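Notebook, Pletico bench, 2018-01-19
Entry by Ditte Dalsgaard

Picked up where I left off with the weighing task. The planner is still in two minds about the scoop, and I mean that literally: there are two planners running, and they have never met. Kyung-tae wrote the one that does the approach, I wrote the one that does the pour, and the handover between them is a file called state_final_v2_REAL. I take responsibility for the name. I do not take responsibility for the contents.

Recap for whoever reads this after me (hello Kirsten). The job is to move beans from the container into the bowl until the scale says 60 grams, then stop. A person does this without looking up from their phone. We have Lutasness for motion planning, Randov for the perception side, and a small Python process in the middle that polls both and is, as of this morning, the only part that has never crashed. I expect it is saving itself up.

1. Left arm jitter

Ketill reported that the left arm hums when holding still near the scale. I could hear it from the kitchen. Looked at the joint commands and found the position controller getting two setpoint streams, one from the planner at its usual rate and one from a "keep alive" loop that somebody added in November. The keep alive loop resends the last target it knows about. The last target it knows about is one message old. So the arm was being politely asked to go to A, then B, then A, then B, where A and B are a hair apart, and it was doing its best for everyone.

Git blame says the somebody is me. Removed the loop. Put a watchdog in its place that holds position locally if messages stop. Hum gone. Ketill says he misses it.

2. Perception: bowl rim

Randov gives us a segmented bowl, then I fit an ellipse to the rim and call the middle of it the pour target. Works well until a gripper covers part of the rim, at which point the fit decides the bowl is a much smaller bowl somewhere to the left. Watching the target marker drift off across the table while the right arm loyally follows is quite something. I hit the stop before any beans went anywhere, which I'm recording as a success.

Fix for now: fit the rim once, before the right arm moves, and freeze it. The bowl doesn't go anywhere by itself. Inger pointed out that the left arm is right next to the scale and could very well push it, so "by itself" is carrying a lot of weight in that sentence. Agreed. Added a check: if the unoccluded part of the rim disagrees with the frozen fit by more than a threshold, abort the pour and refit. The threshold is currently a number I liked the look of. Needs measuring.

Also tried the fit on the color mask instead of on depth. The depth is poor on the glossy part of the bowl, and a teal bowl on reddish wood is about as kind as segmentation gets. Color mask wins easily. It will stop winning the day we change bowls, so I've left the depth version in behind a flag.

3. Perception: bean level

The container is translucent and the depth sensor has opinions about this. The walls come back as a kind of fog, and some of the fog lands inside the container, above the beans. The scoop planner then thinks the beans are higher than they are and makes a beautiful, confident scoop through air.

Kyung-tae's suggestion: ignore every point within a margin of the wall and take the median of what's left. Did that. It's better. The level estimate now comes out the same from run to run, though it reads a little high, and I've subtracted a constant to make up for it. I know. It has a comment next to it saying what it is and who should be ashamed.

Longer term I'd like to stop depending on the level at all and go down until the wrist torque says we've met something. Lutasness supports guarded moves on paper. On paper it supports a lot of things. The call exists, takes the right arguments and returns success immediately without moving. Wrote to Shetty support with a minimal script. Got an automatic reply with a ticket number, so we're in good hands.

4. Scoop, right arm

Ran 16 scoops with the new level estimate, bowl pour disabled, just down, drag, lift, back over the container and tip out. Results in the shared folder. Two failures. One was the planner picking an elbow-out solution that would have wrapped the cable around the forearm, caught by the new cable cost term, which then refused to offer anything else and timed out. The other was me leaning on the stop button.

The cable cost term is Ketill's, and it's crude, but I'm fond of it. It penalizes total wrist rotation away from the start pose, summed over the path. It knows nothing whatever about where the cable is. Real cable modeling is a research topic and we have a kitchen scale and a deadline. What it needs is a fallback: if nothing comes in under the limit, back off to a neutral pose, unwind and replan. Assigned to me, by me.

5. Reading the scale

The scale has no data output, so we read the display with the camera. Kirsten's digit reader does well when the arm isn't throwing a shadow or a reflection over the panel. When it is, we get an 8 for a 0, and the controller concludes that the bowl has become heavy all by itself and stops work, pleased with itself.

Added a plausibility filter: weight may not jump between readings by more than a full scoop could account for, and may not change at all while the scoop is over the container. Anything that breaks those rules is dropped and the last good value kept. Replayed it over 52 logged display readings from earlier runs, including the bad ones. Every misread was dropped. It also dropped one perfectly good reading, where the scoop state flag was late. See the file with the embarrassing name.

Tare still isn't automated. Pressing the button with the left gripper is on the list, and I've parked the arm close by at the lower left corner of the scale so that the press is a short move when we get there. Kirsten wants force limits on it before anyone tries. She bought the scale.

Start pose for the full sequence, both arms:

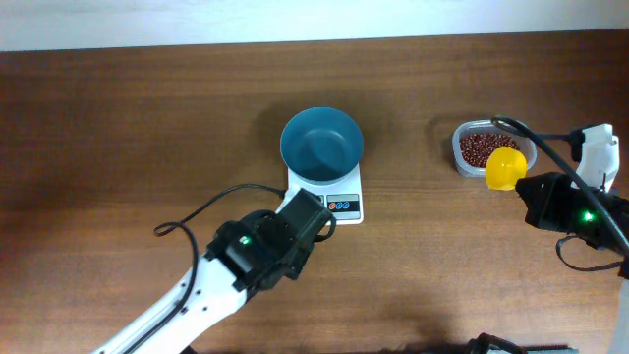

Why not pour in one go and trust the level of the scoop? The amount in a scoop varies too much from one pass to the next, so the controller pours most of it, waits for the scale to settle, and then trickles the rest with small wrist tilts until the reading gets to the target.

The waiting is where all our time goes. The display takes its time to settle after each change, and the digit reader wants several identical readings in a row before it'll commit. I tried cutting the settle wait in half and the trickle controller started chasing old readings, overshooting and then standing there with no way to take beans back out. Pouring is a one-way actuator. I wrote that on the whiteboard and Inger added "so is hiring."

Put the wait back. Next idea is to model the delay properly and predict the settled weight from the first part of the curve, but that needs the digits at a better rate than we're reading them, so it waits on Kirsten's faster crop.

6. Merging the planners

Sat down with Kyung-tae after lunch to introduce our two planners to each other. We agreed on one state machine, one owner of the arm at any time, and no files as messages. We disagreed on which of the two codebases survives. Mine has tests. His has working code. We're keeping his structure and my tests, most of which now fail, so at least they were good for something.

One thing to watch: his approach planner assumes the scoop is empty on arrival, and keeps no orientation constraint. Mine assumes full, and keeps it level. Until the merge is done, do NOT call his approach from any state after SCOOP_LIFT. I've put an assert in.

Open items

Measure the rim threshold (me).
Fallback pose and unwind when the cable cost is over limit (me).
Chase Shetty about guarded moves (Ketill, who is better at sounding disappointed in email).
Faster crop for the digit reader (Kirsten).
Find out why the scoop state flag is late (Kyung-tae, though I suspect my side).
Rename the file. Left a redirect under the old name, because three other scripts open it and one of them belongs to Inger, who was out of the room by then.

Branch is pushed. Tests are red for the reasons given under 6. Please don't fix them by deleting them, I've seen the history.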